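Notizen für den Vortrag »Kleiner Laden, volle Regale« – Ziltenetti, April

**Einstieg (4 Minuten, nicht länger!)**

Guten Morgen sagen, Wasser hinstellen, Bijan Alipour für die Einladung danken. Dann gleich rein: Wer von euch hat heute früh schon irgendwo eingekauft und weiß noch, wo er sein Kleingeld hingelegt hat? Genau. Ich rede über Tabletts, Regalböden und die Ecke neben der Kasse, also über lauter Zeug, das man erst bemerkt, wenn es im Weg ist.

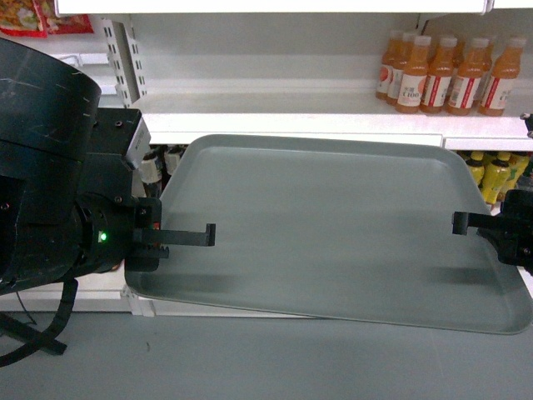

Bei Lekis in Hillden habe ich damit angefangen, alles von der Theke zu nehmen und nur das zurückzustellen, was am selben Tag jemand in die Hand nahm. Das hat 59 Dinge gekostet (die Liste hab ich noch, kann ich rumgeben). Kurz warten, hier lacht meistens jemand.

**Flächen**

Langsam sprechen! Mein Lieblingsthema, und da werde ich immer zu schnell. Helle Flächen zeigen jeden Krümel, und ich mag das, weil man dann wirklich wischt. Dunkle verzeihen mehr – bis die Sonne reinkommt. Kanten und Ecken, wo zwei Platten aneinanderstoßen, mit dem schmalen Pinsel sauber machen.

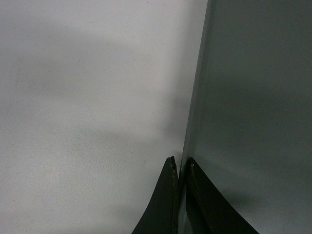
Lukian Hnatiuk hat mir dazu geschrieben, er halte den Pinsel für Quatsch, ein feuchtes Tuch um einen Spachtel gewickelt komme viel besser in die Ecke, und zwar in der halben Zeit. Ich hab's probiert, er hat recht, ärgert mich heute noch. Beides zeigen, Spachtel liegt in der Tasche!

**Regal**

Große Frage aus jeder Runde: Darf ein Boden leer bleiben? Ja! Lieber ein Boden frei und oben die Getränke ordentlich nebeneinander, Etikett nach vorn, als überall zwei verlorene Packungen. 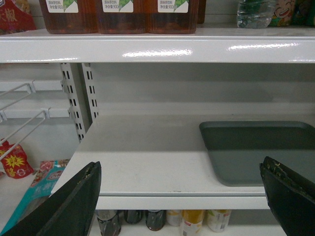
Und wenn dann Ware kommt, hat man Platz zum Zwischenparken und stellt nichts auf den Boden. Bei Ha haben sie 13 Kartons im Gang gehabt, ich bin selber drübergestolpert. Falls Zeit bleibt: die Geschichte mit dem Senf. Sonst weglassen.

**Kasse und Hakenwand**

Tüten an Haken hängen gern schief, also einmal am Tag durchgehen und geraderücken. Das Tablett bleibt auf der Theke frei, Scanner nach hinten, und dann Fragen aus dem Saal.
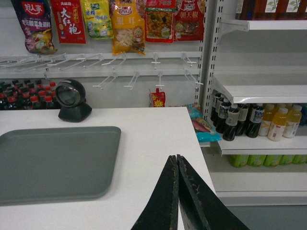

*Theke mit grauem Tablett und schwarzem Scanner, dahinter die Hakenwand.*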